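# Rules for Robots, and Rules for the People Near Them

A robot arm doesn't know what a person is. It doesn't know that fingers hurt when they get pinched. It follows its program, and it keeps following it until something tells it to stop. That is why every place that uses robots needs rules.

Some rules come from big groups of experts who write **standards**. A standard is a written agreement about how to do something the right way. Bike helmets have standards. So do car seats and toasters. Robots have them too.

Other rules are made by the people who run the workshop. At the Letosik workshop, the rules for the robot table fit on one page. These are the main ones.

## Rule 1: Check the space first

Before the arm is switched on, a person walks all the way around the table. Nobody may be leaning over it. Bags, jackets, and tools that aren't part of the job have to be put away.

## Rule 2: Know where the stop button is

Robots that work near people have an emergency stop button. It is usually big and red so that it is easy to find. Anyone in the room may press it. You don't have to ask first, and you won't get in trouble if you press it by mistake.

## Rule 3: Start with things that are safe to drop

Robots drop things. They also squeeze too hard or miss completely. For practice, people at Letosik choose things that won't break into sharp pieces or spill anything harmful. Snacks and small balls are good choices. Glass jars and scissors are not allowed.

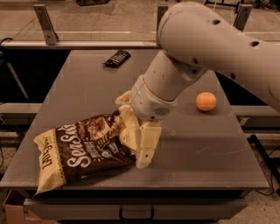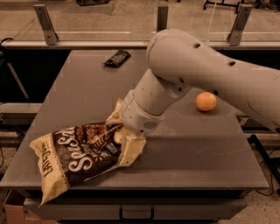
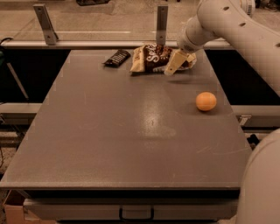
*A robot arm at work on a bag of chips. A dark candy bar and a small orange ball are on the table too.*

A bag of chips is harder to hold than it looks. A wooden block keeps its shape, but a bag bends and wrinkles wherever you touch it. The robot has to press hard enough to hold on and softly enough to keep from crushing the chips.

## Rule 4: Keep your hands out

If something falls over, don't reach in to fix it while the robot is on. The arm may look like it is resting when it is only waiting for its next command. First stop the robot. Then wait until the person in charge says it is okay.

## Rule 5: Go slowly when you try something new

A slow arm gives people time to see a problem and press stop. New programs are always run at low speed first. The Letosik rule is 3 slow runs with no mistakes before the speed can go up. If there is a mistake on the third run, the count goes back to zero.

## Rule 6: Write it down

After each turn, someone writes in the logbook what the robot was asked to do and what went wrong. In June, the logbook reached 498 entries. Most of them are short. One just says "dropped it again."

Notes like these help people find problems that keep coming back. They can also show that a rule needs to be changed.

## Words to know

**Gripper:** the part at the end of a robot arm that holds things.

**Emergency stop:** a button that makes a robot stop right away.

**Standard:** a written agreement about the right way to make or do something.

**Logbook:** a book where people keep a record of their work.

## Try it at home

Ask a grown-up or a friend to be the robot. The robot can use only a finger and a thumb, and can move only when you give a command. Put an unopened bag of chips on the table and tell your robot how to pick it up. Agree on a stop word before you begin.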